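Cetow Desk Things – read me first

Hello, and thank you for stopping by! Cetow is a small collection of pictures of the sort of things that pile up on a work table: erasers, markers, little blocks, the odd bit of stationery that has lost its set. Amarachi Iyamu started it in August with a shoebox of her own, and it has grown to 507 pictures since then (the shoebox has grown too, I'm sorry to say).

Everything is sorted by the main object, and each picture has a plain text note with the same number. We kept the notes in everyday words, so you will find "pink block" and "marker" and very little else. If a thing might be an eraser and might be a bit of soft plastic, the note says block and leaves it there. 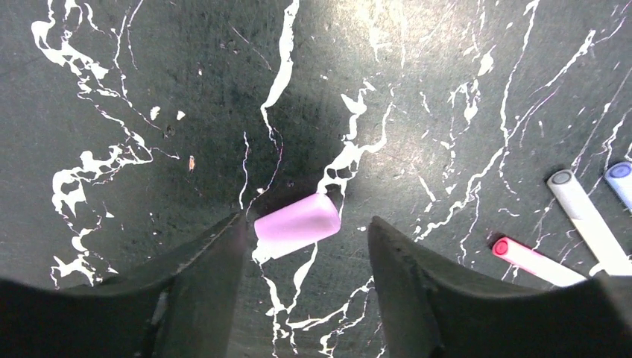
Pink block at a slant on the dark gray speckled surface, markers to the right. Filed under: blocks.

The white splatters come up in the notes as "paint marks" – please don't label them as objects. Funmilayo Ibrahim went through 128 of the older notes to fix exactly this, and she would love not to do it again.

Folders

blocks – erasers, cubes and anything close to them
markers – capped or uncapped, one or several
mixed – 2 or more kinds of thing with no clear favorite

Known problems: glare washes out the color on some tabletops, and pale pinks can drift toward lavender. The Vavside folder still uses the old numbering.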